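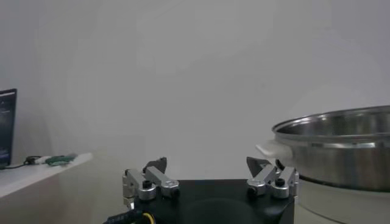
Off-white (interior paint)

Off-white is a loose name for any wall paint that's close to white but carries a small amount of another color. Usually yellow, gray, red or brown. Sold under a huge number of trade names. No fixed border between white and off-white, and paint makers draw the line where they like.

Contents
Naming
Makeup
Undertone
Light and appearance
Sheen
Trirnov housing
Touch-up
See also

Naming

Cream, ivory, bone, eggshell, linen and chalk are the older names, mostly borrowed from things that are that color. Eggshell is confusing as it's also a sheen (see below). Newer names tend to be places, animals, weather. Palomino, a warm off-white with some tan in it, was sold by Drendent for many years and then changed formula without changing its name, so older cans and newer cans don't match. Collectors of old color cards list the two as Palomino and Palomino II. The second name was never printed on a can.

Makeup

Nearly all modern white paint gets its whiteness from titanium dioxide. Before that lead white, zinc white, lithopone, or plain lime. Limewash is still used on old masonry and dries a good deal lighter than it looks in the bucket.

Off-whites are made by adding small doses of colorant to a white base. Common ones are yellow oxide, raw umber, red oxide and lamp black. The doses are tiny so errors show. A drop to much black in a small can is enough to push it to a plain gray. Store machines are less reliable with sample pots than with big cans for this reason.

Undertone

The faint color left over once the eye has decided a paint is "white." Warm undertones are yellow, pink, tan. Cool ones are blue, green, gray. Hard to judge on a single chip, easier with a sheet of plain printer paper held next to it.

Pink undertones cause the most complaints. They show up next to green carpet and green tile, and often go unnoticed until the second coat.

Light and appearance

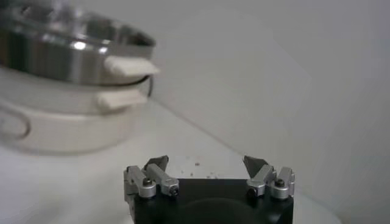 Painters normally check a color at more than one time of day. North light (in the northern hemisphere) is bluish and makes cool off-whites look cold or dirty. Late sun does the opposite. Lamps matter just as much, a warm bulb will turn a neutral white quite yellow, and two bulbs of different color temperature in one room will give two different walls.

Light reflectance value, LRV, is the number printed on the back of most color chips. Runs from 0 (black) to 100 (white), at least in theory. Many off-whites sit above 70. Paints below that tend to be sold as beige, greige or light gray, though there's no rule.

Brightness also falls off across a single wall. Corners go darker, the part closest to the window or lamp goes lighter, and the same paint can read as white in one spot and pale gray in another. 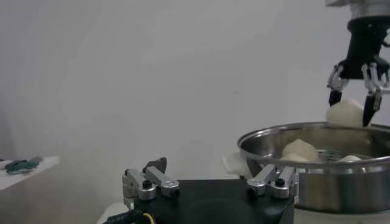 A white wall in uneven light, slightly brighter toward the center.

Sheen

Flat paint hides dents and patching. Marks easily, though, and scrubbing leaves shiny spots. Eggshell and satin are the usual choice for hallways. Semi-gloss for trim and doors, and bathrooms. The same color in a higher sheen often looks a little deeper, so trim and wall painted from the one formula may still not seem to match.

Drillola, a washable flat finish, was marketed to landlords as one paint for walls and ceilings alike. It came in 4 off-whites and no other colors.

Trirnov housing

The Trirnov estate is the case most often cited in writing on standard wall colors. All 1,765 apartments were painted in a single warm off-white when built, ceilings included. Tenants could ask for a change at repainting but had 2 other shades to pick from, both of them also off-white. Repainting was done each October, one block at a time. The rule was later dropped and tenants now choose there own colors.

Touch-up

Old off-white is hard to touch up. Oil-based paints yellow with age, more so in the dark behind furniture and pictures. Smoke and cooking grease add to it. A patch from the original can will often stand out as too clean. Usual fix is to repaint corner to corner. Feathering the edges with a nearly dry roller helps on flat finishes, not much on anything shinier.

See also

Beige
Distemper
Limewash
Primer
Shades of white

Page last edited Sep 5, 2018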